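设备安全通报:手持夹爪闭合力漂移故障的排查与处置

10月,Garba项目组在整理手持夹爪的薄壁纸盒抓取数据时,发现同一批次内的盒体变形记录明显增多。Dindus硬件组随后停用了涉及的两把夹爪,并对库存同型号设备作了逐台复测。现将故障经过、原因及处置措施通报如下,请各采集点对照执行。

一、故障经过

最初的异常由数据审核岗发现。按照现行标注规则,药盒类物品在抓取后出现折痕、压塌或封口翘起,均须记为“变形”。以往各批次中,变形记录零散出现,多与操作者握持角度有关。本次送审的411段记录里,有19段被标为变形,且集中在编号相邻的两把夹爪上,其余设备未见同类情况。

审核岗起初按操作问题退回,要求操作者重新阅读抓取规程。重采之后变形仍然出现,操作者反映扳机行程与平时无异,但夹爪在接触盒体后“还会再往里走一点”。负责硬件维护的Neelam Bisht据此将问题由操作类改为设备类,两把夹爪当天下线。从首次退回到设备下线之间存在延误,这一点在第四部分另作说明。

故障期间没有人员受伤。有一名操作者报告手指在指节连杆附近被轻微夹到,未破皮。该事件已单独登记,按夹伤险情处理,不与物品损坏合并统计。

二、原因分析

拆检在Stembridge实验间进行。两把夹爪的电气部分正常,编码器零点正常,通讯日志没有丢帧。问题出在机械限位:连杆根部的限位垫片磨损,闭合行程越过标定终点,扳机回弹弹簧的余力全部传到指尖。由于编码器只记录开合角度,不记录指尖受力,软件端看到的只是角度略微偏小,仍在允许范围之内,因此没有触发报警。

磨损的直接原因是垫片材料更换。上一次维护时,原规格垫片缺货,改用了Grostodard仓库中的一种替代件。替代件厚度相同,硬度偏低,装机时的静态检查可以通过,经过最多600次开合后厚度开始下降。更换记录只写了“垫片更新”,没有写明规格,后续排查因此多花了时间。

指面软垫也作了检查。软垫表面的颗粒纹理完整,摩擦性能没有下降,可以排除因打滑导致操作者加力的可能。

三、影响范围

库存中装有替代垫片的夹爪共8把,已全部停用。受影响的记录不作删除,统一加注“限位异常”标签,暂不进入训练集。凡涉及开合角度与物体宽度对应关系的分析,应先剔除带有该标签的数据,再重新计算。

硬质物品(瓶、罐、金属餐具)的抓取记录受影响较小,但角度终点同样不可信,处理方式一致。

四、处置与要求

1. 限位垫片恢复原规格,禁止使用替代件。确需替代时,由硬件组出具书面意见,并在更换记录中写明材料和硬度。

2. 每次开工前增加纸盒检查。取一只完好的薄壁纸盒竖直夹持,扳机压到底并保持数秒,松开后检查盒体两侧棱线。棱线出现压痕的,该夹爪不得使用。双手作业时,两把夹爪分别检查,不得以一把的结果代替另一把。

3. 检查时,手指不得越过扳机护圈,不得用另一只手扶持连杆。坐姿操作者应使夹爪与腿部保持距离,宽松衣物不得靠近连杆转轴。

4. 同一设备连续出现两次变形记录的,审核岗直接转硬件组,不再先退回操作者。此次延误即由退回流程造成,责任不在操作者。

5. 采集软件下一版本将收紧闭合角度的下限,并对不同夹爪之间的角度偏差给出提示。该功能上线前,仍以人工检查为准。

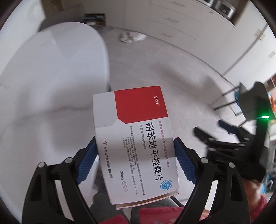
图:手持夹爪以两侧蓝色纹理软垫夹持硝苯地平控释片药盒。

关于检查用纸盒,有采集点询问能否使用已经用过的盒子。可以使用,但盒体棱线须平直,封口须完整,已有折痕的不得再用。盒内是否装有药板会影响结果,装有药板的盒子刚度较高,可能掩盖轻度过压,建议使用空盒。带有药品的盒子用于日常采集时,按物品管理规定登记和归还,不得拆封。

另有采集点问及是否需要加装指尖力传感器。硬件组目前的意见是暂不加装。传感器会增加指端重量和走线,改变操作手感,新旧数据之间的一致性难以保证。如果原规格垫片装机后仍出现角度漂移,再重新评估。

已停用的夹爪更换垫片后须重新标定,标定报告由Odette Hoarau签收,未签收的设备不得发还采集点。各点如发现闭合终点与以往不同,或松开扳机后夹爪回位迟缓,应立即停用并在设备上挂牌,联系硬件组取回,不要自行拆解连杆。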